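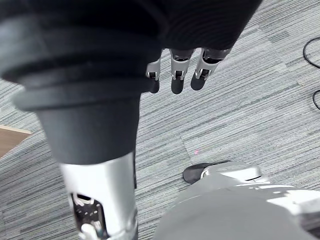 Brisov Opens Carpeted Workroom at Putow in June

PUTOW – Brisov is opening its new ground-floor workroom in June, and after a long winter of paint samples and flooring swatches, we could not be happier to let people in.

The room covers 400 square feet and is carpeted from wall to wall. That was the most debated decision of the whole project! The old room had a hard floor, and anyone who ever tried to hold a phone call in there will remember the echo. Carpet was fitted over two days by Jaidee, who also took up the old floor and leveled the corner by the door that had been catching people's shoes for years.

"I spent a good part of the first morning just walking up and down on it," said Hendrik Verbruggen, who led the refit for Brisov. "You can hear the person next to you without leaning in. It makes such a difference to a long working day, and I keep finding people sitting on the floor with their papers spread out."

Jaidee laid the carpet as tiles, 149 of them, so a worn or stained patch can be lifted and swapped without closing the room. Two boxes of spares are kept in the hall closet.

The room will be open from 8 a.m. to 6 p.m. Groups from Mudomitz, who share the building, can book it on the same terms as Brisov staff, and the sign-up sheet is already filling nicely for the first weeks.

Visitors are welcome to stop by during opening hours in June. Please use the side entrance and wipe your shoes on the mat.

Contact: Hendrik Verbruggen, Brisov, Putow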